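Missed connection on a codeshare ticket, who has to rebook me?

Asked by Pavithra Rao

I have one booking, bought on the Gavow Air website, for Celtville to Triritz with a change of planes. The first flight is operated by Gavow. The second has a Gavow flight number but is operated by Fu Airways. The layover is 54 minutes, which the website sold me as a legal connection.

Last Tuesday the first flight left late and I got to the gate 13 minutes after the Fu flight had closed. The Fu desk said it was a Gavow problem. The Gavow desk had already shut for the night. I ended up buying a new seat on the morning flight for $384 and paying for my own hotel.

Two things I'd like to know. Who was supposed to rebook me? And can I get the $384 back, or did I lose that by buying the seat myself? I'm making the same trip again in April, so I'd like to get it right next time.

3 answers

Deepika Sundaram

If it was all on one ticket, the late flight's airline normally has to get you to the final stop. That is Gavow here. They also sold you the ticket, so there is only one company to deal with, whatever flight number was on the second leg.

Buying your own seat makes it harder but doesn't kill the claim. Write to Gavow customer relations and include:

the ticket number (the 13-digit one, as well as the six-character booking code)
both boarding passes, or the one you used
the receipt for the new seat
the hotel receipt
the time you got to the Fu desk and what they told you

Ask for the new fare and the hotel as separate amounts. Airlines often settle one quickly and argue over the other. Also ask them to confirm in writing why the first flight was late. If it was weather they may refuse the hotel, but the rebooking was still their job.

Check your return too. When you don't show up for a leg, the system can cancel everything after it. You bought a separate ticket for that leg, so the original may still show as a no-show.

gatechange1711

Same thing happened to me, different airline. Took forever. Just don't book under two hours.

rampside

Agree with the first answer. One addition - if the desk is closed, phone the airline that issued the ticket while you are still in the terminal. Phone agents can usually move you to the next flight on the partner airline, and there is a record of the call with a time on it. That record helps a lot if you have to claim later. 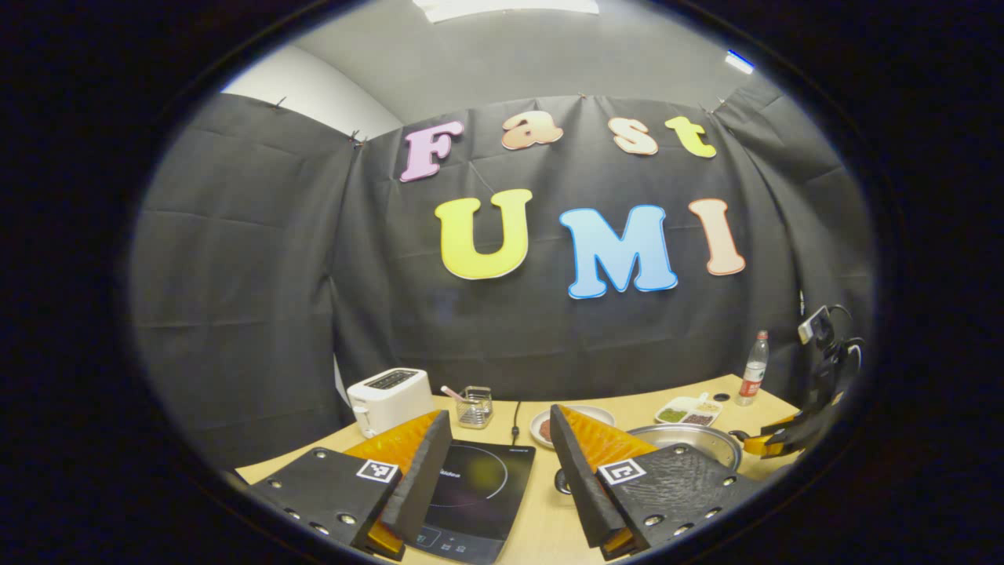 Does it matter that my bag was checked all the way to Triritz?

It helps your case. A bag tag to the final airport shows that the airline accepted the trip as one journey, so keep the stub and send a copy of it with your claim. For the April trip, check the bag through again and ask at check-in which airline handles rebooking at the connecting airport after the evening desks close. If there is a later Fu flight the same day, you can also ask Gavow to put you on the longer layover before you travel. Some fares allow that without a fee, but it depends on the fare rules printed on your receipt.

Comments on this answer (1)

Pavithra Rao: Thanks. Found the stub. My return was still showing as active, I called to make sure. Claim sent with the two receipts - will post when I hear back.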